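Checking and bedding a ceramic basin before the plumber arrives

Most basin leaks start at the waste or at an uneven underside, and both can be checked on the floor before anything is glued. Allow 15 minutes per basin.

Lay the basin face down on a folded towel and set a 300 mm straightedge across the rim. Fired ceramic is never perfectly flat. A gap of up to 2 mm can be taken up with silicone. Anything larger should go back to the supplier, as clamping or weighting the basin down will load the high spots and may crack it later. Mark the gaps in pencil on the underside.

Next, run a fingertip around the waste hole. Glaze often beads at the lower edge, and a bead will hold the rubber washer off its seat. Take it down with 400 grit wet-and-dry on a cork block, used wet, then wipe out the slurry.
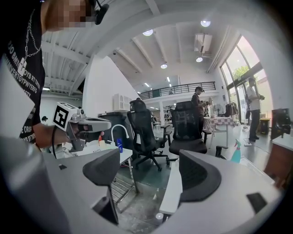
Reader's comment: I skipped the sanding on a Mallet waste and it wept for a month until I pulled it out and did the glaze properly. Would plumber's putty have filled it?

It might have for a while. Putty dries out, and some putties stain porous ceramic, so we still prefer a flat seat and a clean washer.

Turn the basin face up and dry-fit the waste. Tighten the back nut by hand, then a quarter turn with a wrench. Plug the outlet, fill the bowl to just under the overflow and leave it while you mark out the benchtop.

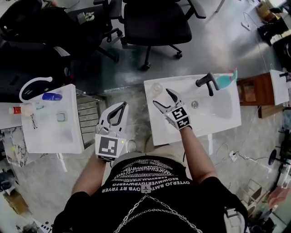 Bowl depth affects the choice of tap more than the catalogues suggest. Water falling from a tall spout picks up speed and needs some depth to slow it. With a wide, shallow bowl like the one on the right, fit a short spout with an aerator and aim the stream just forward of the waste - directly over the grate tends to splash. The Maron and Derimance mixers both accept a standard aerator insert.

Bed the basin on a continuous bead of neutral-cure silicone, thicker at the pencil marks. Leave it overnight before connecting the trap.

15 shares | 2 comments
© Denddale | Contact us | Back to top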